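Questions people ask me about the furniture and bits I sell

I get the same handful of emails most weeks, so I've put my answers in one place. If yours isn't covered, drop me a line and I'll get back to you, usually in the evening once the workshop's locked up.

Where does it all come from?

House clearances, a couple of auctions, and two trips a year to the Gavrilă yard, where I come home with far more than I meant to. The school chairs and the plan chests are nearly all from there. Smaller things (hooks, scales, enamel signs) I pick up wherever I happen to be.

Is everything really old?

Yes, unless the listing says otherwise. I do stock new shelf brackets from Dotitz, and those are clearly marked as new. If I can't date a piece properly I'll say so and give you my best guess.

Do you restore things or leave them alone?

Mostly I leave them alone! I clean, I wax, I treat for woodworm and I fix anything that wobbles. I don't strip original paint unless it's already falling off in sheets. Jawad Swati does all my upholstery and he's brilliant, but he's also busy, so allow 6 weeks if you'd like a seat redone before it comes to you.
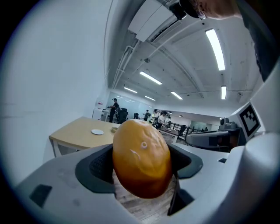 Can I see a piece before I buy?

Please do. The barn is open by appointment from 10am, and I'll put the kettle on. Tell me what you're coming to look at so I can dig it out, as the big cupboards tend to end up behind other big cupboards. If you're too far away I can send extra photos, including the backs, undersides and insides of drawers.

How much is delivery?

Small parcels are £12 anywhere on the mainland. Furniture goes with Mirason, a two-person team who'll carry it into the room you want, and I'll get you a price once I have your postcode. Do measure your stairs first. I once sold a haberdasher's counter for £1,674 and we had to take a window out to get it in (lovely customer, very patient about it).

Will you hold something for me?

I'll hold a piece for a couple of days on a promise, or for a month with a 20% deposit. The deposit comes off the price, and I'll refund it if the piece turns out to be different from how I described it.

What if I change my mind?

If you bought online, let me know within 14 days of it arriving and send it back in the state it reached you. You'd pay the return carriage. Anything that I've described wrongly is my fault, and I'll collect it at my own cost.

Do you buy from the public?

I do, and I love getting those emails. Send a couple of photos, the sizes and what you're hoping to get for it. I don't buy pianos, sorry, or brown wardrobes over six feet tall. For clocks I'd point you to Lungile Buthelezi, who knows far more about them than I ever will.

Are you open in December?

Yes, up to the week of Christmas, though the last furniture deliveries go out earlier than that. Order as soon as you can if it's a present.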